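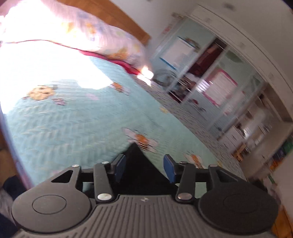 *Figura 1. La sábana acolchada color agua, con su oso sonriente y sus abejas. Encima, una pieza negra acabada en punta.*

# Ropa de cama y sueño: lo que aprendí mirando un dormitorio pequeño

Proyecto de la asignatura Textiles del hogar. Grupo: Amber Dobson, Pavithra Varghese y yo.

## De dónde salió la idea

Cuando repartieron los temas yo quería cortinas, lo confieso. Las cortinas ya estaban cogidas y nos tocó «la superficie de la cama», que al principio me sonó a castigo. Luego Pavithra se puso a hablar de lo mal que le quedaba la bajera de su piso (se le salía la misma esquina todas las noches) y acabamos las tres discutiendo media hora sobre gomas, costuras y lavadoras. ¡Pues ya teníamos proyecto!

La pregunta que nos pusimos fue bastante modesta: ¿qué hace que una tela acolchada infantil sea cómoda de usar, de hacer y de lavar para quien se ocupa de la cama? Dejamos fuera el precio y dejamos fuera el colchón, porque con el colchón no habríamos terminado nunca.

## La tela principal

Trabajamos sobre todo con la sábana de la figura 1. Me encanta, lo digo ya. Tiene un relieve de crestas cortas y onduladas, casi en zigzag, y sobre ese relieve van los dibujos repartidos: el oso, una especie de mariposita morada, las abejas naranjas con las alas claritas. El fondo es un agua muy pálido que con el sol parece casi blanco.

Lo que me interesaba para el trabajo era la relación entre el relieve y el dibujo. En una tela lisa el estampado se ve siempre igual, pero en una acolchada cada cresta lo dobla un poquito. Nuestra hipótesis era que los dibujos de trazo sencillo aguantarían mejor que los de detalle fino. La abeja, con sus rayas negras bien marcadas, es un buen motivo para esto: la reconoces aunque la mires de lejos y con prisa. Los motivos amarillos pequeños, en cambio, se quedan en manchita enseguida.

Pavithra propuso comparar con otras telas y pedimos retales a dos tiendas, Beltasura y Josari. En Beltasura nos dieron una bolsa entera sin preguntar nada (¡gracias!). En Josari tuvimos que enseñar el carné de estudiante y rellenar una hoja, pero nos atendieron muy bien y además nos dejaron llevarnos la referencia 3819, un acolchado liso que usamos como muestra de control.

## Cómo lo hicimos

Nos organizamos con cuatro pruebas, todas caseras:

- **Tacto.** Pasar la mano en las dos direcciones con los ojos cerrados y decir dónde raspaba o enganchaba.
- **Arruga.** Hacer un puño con la tela, soltar y mirar cómo quedaba pasado un rato.
- **Legibilidad del dibujo.** Alejarse hasta la puerta y decir qué animal era.
- **Lavado.** Ciclo corto en frío y secado a la sombra, tendida de un lado.

La prueba del lavado la llevó Amber entera. Tardó alrededor de 2 horas más de lo previsto porque la lavadora de la residencia estaba ocupada un viernes por la tarde, algo que deberíamos haber imaginado viviendo allí como vivimos.

Apuntamos todo en una plantilla que se llama Podier, que nos pasaron de otro curso. Está pensada para tapicería y sobran la mitad de las casillas. Si alguien la quiere adaptar, que quite lo de «resistencia del respaldo».

## Qué nos salió

El relieve ondulado fue el favorito de las tres en la prueba de tacto, aunque con un matiz: a favor de las crestas la mano corre sola y a contrapelo se nota un cosquilleo que a Amber le gustaba y a mí me ponía nerviosa. La referencia lisa de Josari era más suave y también más aburrida, eso no sé cómo puntuarlo.

En la arruga ganó claramente el acolchado con relieve. Después del puñetazo seguía habiendo dobleces, claro, pero se perdían entre las ondas. Con la tela lisa se veían todas. Para alguien que hace la cama deprisa por la mañana eso vale oro.

El dibujo fue lo más divertido. Desde la puerta reconocíamos las abejas y el oso. La mariposa morada nos dividió: yo decía mariposa, Pavithra decía lazo, y después de mirarla de cerca un buen rato sigo diciendo mariposa, pero con menos convicción. En el informe la hemos dejado como «motivo morado pequeño».

Tras el lavado no apreciamos cambios de color a simple vista. Ojo, fue un solo lavado y lo comparamos de memoria, así que no me atrevo a decir más.

## Lo que cambiaría

Para empezar, más gente tocando telas. Éramos tres y las tres sabíamos qué queríamos que saliera. También habría fijado la hora para la prueba de legibilidad, porque con el sol entrando de lado el relieve se marca muchísimo y con la luz del techo casi desaparece, y mezclamos las dos cosas en la misma tabla. La profesora Soomro nos lo señaló en la primera revisión y tenía toda la razón; hemos separado los datos que hemos podido y el resto va marcado con asterisco.

Y me habría gustado probar algo con la bajera rebelde de Pavithra, que fue la que empezó todo. Se ha comprado unas pinzas elásticas para sujetarla y dice que la esquina ya aguanta hasta las cinco de la mañana.

## Reparto del trabajo

Amber: lavado, secado y tabla final. Pavithra: retales, tiendas y prueba de arruga. Yo: tacto, legibilidad y redacción. Los retales están en el armario del taller, en la bolsa de Beltasura, por si los quiere usar el grupo de cortinas.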